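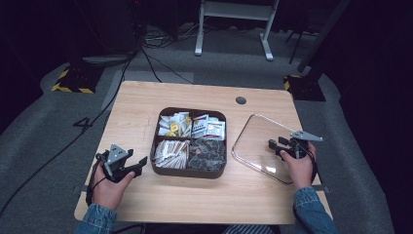
Magdolna Vida meinte nach dem letzten Vortrag, über Zuckertütchen könne man doch keine halbe Stunde reden, man schütte sie in eine Schale und fertig. Liebe Magdolna, ich habe es mir zu Herzen genommen und bin trotzdem wieder hier, mit 30 Minuten und demselben Thema: wie wir die kleinen Päckchen auf unseren Kaffeetischen in Ordnung halten.

(Kurz warten, Wasser einschenken, die Leute in der letzten Reihe begrüßen.)

Zum Einstieg von der Inventur im Frühstücksraum der Pension Vidmar erzählen. In einer einzigen Schale lagen 239 Tütchen, alles durcheinander, und 17 davon waren aufgerissen oder verklebt. Imre Bozsik hat sie mit mir an einem langen Nachmittag sortiert, und wir haben dabei mehr Kaffee getrunken, als uns beiden guttat. Hier ruhig etwas ausholen, die Geschichte kommt meistens gut an!

Dann zum Kasten mit den vier Fächern. Ich mag diese schlichten dunkelbraunen aus Kunststoff mit dem Kreuz in der Mitte sehr gern, weil man nichts erklären muss. Die langen dünnen Stangen kommen quer in ein Fach und liegen dort recht brav. Die bedruckten weißen Päckchen stelle ich lieber auf die Kante, dann kann man darin blättern wie in einer Kartei. Für die kleinen weißen Tütchen habe ich, das gebe ich gern zu, bis heute keine schöne Ordnung gefunden, die rutschen immer zu einem Haufen zusammen, und ich lasse sie inzwischen. Das Dunkle bekommt ein eigenes Fach, sonst sucht man es ewig zwischen all dem Weiß.

(Frage ins Publikum: Wer füllt bei Ihnen nach, und wann? Zwei, drei Antworten abwarten.)

Zum Deckel. Durchsichtig soll er sein, damit man beim Vorbeigehen sieht, was fehlt. Zum Nachfüllen lege ich ihn flach neben den Kasten auf den Tisch, niemals hochkant an die Kaffeemaschine gelehnt. Im Café Goto ist uns auf diese Weise einer heruntergefallen, und die Wirtin hat es mir bis März nachgetragen.

Nachfüllen immer ein Fach nach dem anderen: alte Päckchen herausnehmen, Krümel auswischen, neue hinein, die alten obenauf. Und bitte nicht stopfen. Ein Gast, der an einem Tütchen zieht und fünf weitere mit herausholt, legt die fünf selten zurück.

Falls noch Zeit bleibt: der Versuch im Gemeindesaal Ener, mit den Etiketten am Rand. Sonst gleich zu den Fragen, und den Zettel für den Kuchendienst herumgeben.

Kontakt: über das Büro Tavier | © Tavier 2025 | Nach oben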